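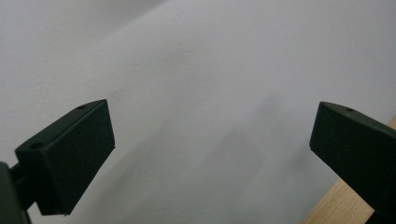 Chapter 6
Comparing Grippers Without Fooling Yourself

Every lab that owns two grippers sooner or later holds a contest between them. The contest takes an afternoon. Someone picks up a few blocks with the first gripper, picks up the same blocks with the second, and announces that the second one "feels better." Money is then spent. Six months later the second gripper is in a drawer, and the first one is back on the arm with a zip tie where a screw used to be.

This chapter is about running the contest so that the answer is worth the afternoon. You will need the material on friction from Chapter 3 and the force diagrams from Chapter 4, along with a supply of dull objects and more patience than you think you have.

6.1 What are you comparing?

The question sounds insulting until you try to answer it. Suppose you mount the Kekura two-finger gripper on your arm, run it through a bin-picking routine, and record 129 successful picks. You then swap in the Sima and record fewer. You would like to say that the Kekura is the better gripper. Before you do, consider that you have compared, all at once, two finger shapes, two pad materials, two opening widths, two controllers, and two operators, since Relu Ene went to lunch halfway through and Corina Jitaru took over. Relu blames the Sima. Corina blames Relu's notes, which consist of a column of check marks and one drawing of a fish.

A comparison changes one thing. Everything else is supposed to hold still, and it will try very hard not to.

Students usually remember to hold the objects and the arm fixed. The things they forget are smaller:

The approach. A gripper that comes in two degrees off will look clumsy on flat parts and brilliant on tilted ones.

The width at the start of the close. Fingers that begin wide apart have farther to travel, and a slow motor gets charged for the distance. Set one starting width for all candidates, and write it down in millimeters. "Open" is a mood, and so is "pretty much open."

The lighting. If a camera helps guide the grasp, dark fingers over a pale table give the vision software an easy life. The same fingers over a dark mat may confuse it, and the gripper gets blamed for what the camera did.

The fasteners. Pads work loose. Check the screws before each run, including the runs you are in a hurry to finish.

6.2 The fingertip is most of the story

Catalogs sell grippers by motor force, which is easy to print in large type. In use, a good deal of what separates one from another happens in the last inch or so of the finger. A blunt, blocky pad offers a wide face to the object and forgives poor aim, but it will not fit into a tight space. A beveled tip gets under and between things, and has less face to hold them with once it arrives. Neither shape wins in general. If a sales sheet says otherwise, turn it over and look for the list of objects tested. At Stesdale, where the exercises in this chapter were first used, Chutima Wannasri keeps a folder of sales sheets with nothing on the back. It is a thick folder.

Hand-held grippers are useful at this stage. With no arm to program, you can try a new pair of fingertips in minutes and feel directly where a grasp gives way. The drawback is that your hand is an excellent controller and will quietly rescue bad designs. You tilt, you wiggle, you lean in. An arm does none of this unless told. Treat hand-held results as a way to throw out the worst candidates, and save the ranking for the arm.

6.3 How many tries?

More than ten. Cosmin Dumitrescu once compared two pad materials with ten grasps each, got a score of nine to seven, and ordered a box of the winner. On repeating the test with 505 grasps per pad, he could find no difference he was willing to defend. He still has the box.

For the exercises here, 50 tries per gripper per object is the minimum. It will catch large differences and miss small ones, which is a fair description of most budgets. If you need to settle a small difference, plan on roughly 2,000, and plan on the pads wearing down before you get there. Wear is itself a variable. Swap the order of the candidates partway through so that it doesn't all land on one of them.

Decide what counts as a success before the first try. Tamara Dinu's rule on the Vimia project was "lifted, held, and put down where it was meant to go." A part that is lifted and then flung across the room meets the first condition only, although it does get the most applause.

Before you go on

1. Write a one-sentence definition of a failed grasp. Trade with a partner and find a case the sentence doesn't cover.

2. List everything that changed between Relu's runs and Corina's. Leave out the fish.

14 shares
3 comments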